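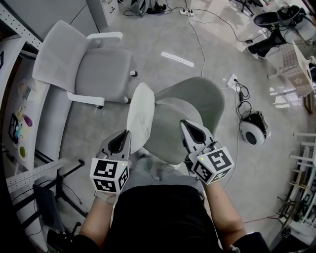

Figure 1. Hand-held grippers with their marker cubes, held over the lap.

Search this site Enter keywords

Setup and Upkeep of the Hand-Held Gripper Pair
Tomos Beddoe and Carys Hopkin
8 May 2023

Our part of the Trandemport project was to keep one pair of grippers ready for recording. Carys wrote the start-up checklist and I kept the repair log.

Each session starts with the marker cubes. We wipe the printed faces with a dry cloth and check that the cube doesn't rock on its mount. A loose cube shifts the tracked position, and we lost 328 recordings that way before we added the check. The indicator light has to be green on both grippers before anyone picks them up.

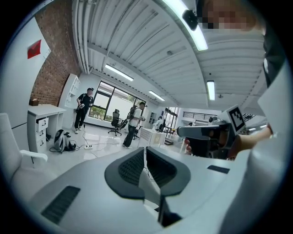
The fingers took most of our repair time. The inner pads wear at the tips first, so we inspect them every 1,000 open-close cycles and replace both together. Our first set lasted 2,616 cycles. We changed the finger screws 3 times in May — the first two sets backed out, and the third went in with thread lock and has held so far.

Calibration follows any pad change. We close the fingers fully, store the zero, open them fully and store the limit. If the two readings drift between sessions, we repeat the procedure before looking for a mechanical fault. We have not yet found why the left gripper drifts more than the right.

Filed under: Student Projects, Robotics Lab
4 comments 11 shares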